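Test Operator, Garment Handling (fixed term)
Zellus
Reference: 617
Hours: full time, Monday to Friday, with a 4 pm finish on Friday
Start: August
Reports to: Ditte Bisgaard, Test Lead

About the post

Zellus supplies the Fluker, a two-finger gripper kit for picking and folding soft goods. The kit is sold to laundries, hire firms and returns centres that already own an arm and want to handle clothing with it. It consists of the gripper, a wrist camera, a set of exchangeable fingers, a control unit and the Lultano software, which chooses the grasp point and plans the fold.

The current release handles flat towels and pillowcases to the standard we publish in the product sheet. The next release extends this to T-shirts and other light tops presented in no particular order. We need one operator to run the acceptance trials for that release at our Brøndum test hall.

The work

Each trial begins with a single garment dropped on the table from a set height. The operator starts the run, watches the grasp, and records the outcome against the trial sheet. The garment is then picked up, shaken out and dropped again, or exchanged for the next one on the list. The programme calls for 2000 trials over the term of the contract, drawn from a stock of 51 garments in different fabrics, weights and sizes.

A grasp is scored on where the fingers close, how many layers they take and whether the cloth stays in the grip through the lift. The operator scores from the wrist camera recording as well as from direct view, as the two do not always agree.
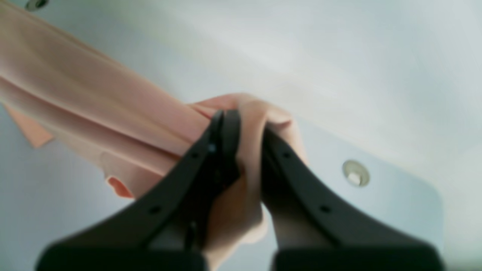 Scoring is done by the written rules. Where a trial does not fit the rules, it is marked as unresolved and goes to the Test Lead at the end of the shift. Operators do not alter scores once a sheet has been closed.

Other duties are as follows.

Changing the fingers when the trial plan calls for it, and checking them for wear.
Checking camera calibration at the start of each shift and after any finger change.
Washing, drying and labelling the garment stock.
Naming and filing recordings so that each can be matched to its sheet.
Reporting faults in the gripper or the software, with the trial number and the settings in use.

Starting position has a large effect on the results, particularly with knitted cotton. A top that falls with its sleeves clear of the body is a routine case. A top that falls folded over itself can hide the hem and the collar from the software, and these cases make up a fixed share of the trial plan. They must be dropped as the plan states and left as they land.

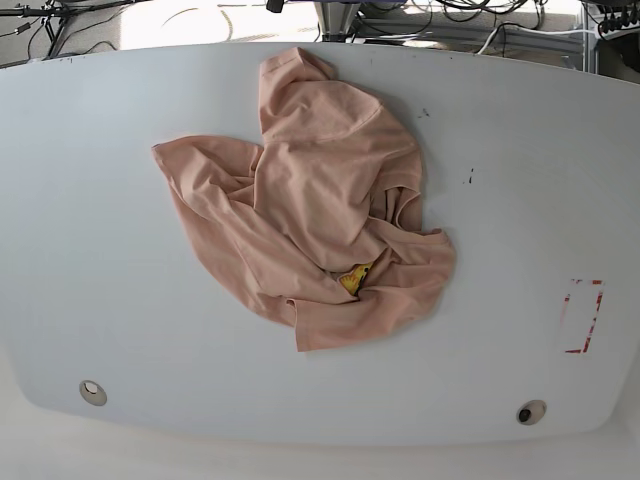 The operator may stop a run at any time on safety grounds. A stopped run is recorded as such and repeated later in the same block. Hands stay off the table while the arm is enabled.

What we require

Experience of repetitive test or inspection work, in any trade.
Accurate written records in English.
Ability to stand for most of a shift and to lift a full laundry crate.
Normal or corrected colour vision.

Experience with robot arms is useful but will not be weighted heavily. Full training on the Fluker and Lultano is given in the first two weeks. Programming is not part of the post.

Terms

The contract runs for six months. Pay is by the hour and will be stated in the invitation to interview. Safety shoes are provided. The post is based entirely at Brøndum and cannot be done from home.

How to apply

Send a CV and a covering letter of no more than one page to Ditte Bisgaard at Zellus, quoting reference 617. The letter should describe one piece of test or inspection work you have carried out and how its results were recorded. Shortlisted applicants will be asked to attend for half a day, which includes a short interview and a scoring exercise using recorded trials. Travel costs within the country are refunded against receipts.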